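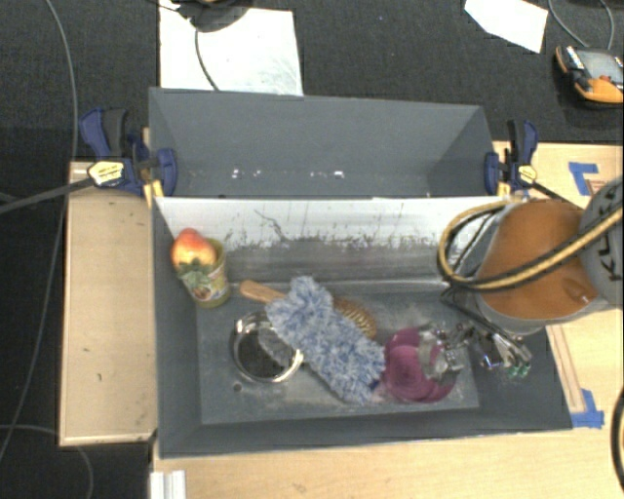
Tag der offenen Tür im Geburtshaus Caldeira, Rendport

Kurz notiert, der Zug zurück nach Berstead ging früh. Feb 13, 2020, Nieselregen, Schlange bis zur Apotheke. Eintritt 4 Euro, Kinder frei, Garderobe im Keller.

Matilde Caldeira also. Dichterin, Zeitungsgründerin, zweimal für den Stadtrat angetreten und zweimal verloren. In Rendport kennt sie jeder, außerhalb kaum einer. Das Haus in der Garnonstraße ist sonst nur im Juli offen, zum Geburtstag halt auch. Der wievielte? Der 164. Auf dem Plakat stand erst eine andere Zahl, war mit Filzstift korrigiert.

Führung durch Benvinda Peixoto, neun Zimmer in 44 Minuten. Sportlich. Im Erdgeschoss die Druckerei des Vaters, viel Blei, viel Staub, eine Presse ohne Kurbel. Oben die Wohnräume. Das Geburtszimmer ist winzig und geht nach Norden raus, das Bett ist ein Nachbau. Frau Peixoto sagt das auch gleich, fand ich gut. Echt sind der Schreibtisch, die Lampe und ein Stapel Mahnungen vom Papierhändler. Die Mahnungen hätte ich gern länger gelesen, ging aber nicht, hinter uns kam schon die nächste Gruppe die Treppe hoch.

Dann der Vortrag von Jaime Henriques im Saal gegenüber. Thema: wer noch am selben Tag Geburtstag hat und ob das irgendwas bedeutet. Bedeutet nichts, sagt er, erzählt dann aber trotzdem eine halbe Stunde darüber. Ein Walfänger, ein Opernsänger, ein Bürgermeister von Berstead, der wegen Unterschlagung sass. Am besten der Teil über das Kirchenbuch: Caldeira wurde erst Wochen später eingetragen, das genaue Datum stammt aus einem Brief der Tante. Es könnte also auch der Tag davor gewesen sein. Unruhe im Saal. Yvette Gosselin vom Geschichtsverein Garnon hat widersprochen, ziemlich laut, und den Brief auswendig zitiert.

Danach Lesung, Rhea Panganiban, vier Gedichte und ein Leitartikel über Straßenlaternen. Der Leitartikel war besser als die Gedichte. Mikro fiel zwischendruch aus, sie hat einfach weitergelesen – bis in die letzte Reihe zu verstehen.

Büchertisch mager. Die Biografie von Arnulfo Grajales vergriffen, Neuauflage angeblich im Juli. Habe mich auf die Liste setzen lassen, dazu zwei Postkarten und ein Heft mit den Leitartikeln. Das Heft hat kein Inhaltsverzeichniss, muss man blättern.

Anfahrt: vom Bahnhof zu Fuß den Hügel rauf, Bus fährt nur stündlich. Im Haus keinen Aufzug, die Treppe ist steil. Fotografieren nur ohne Blitz.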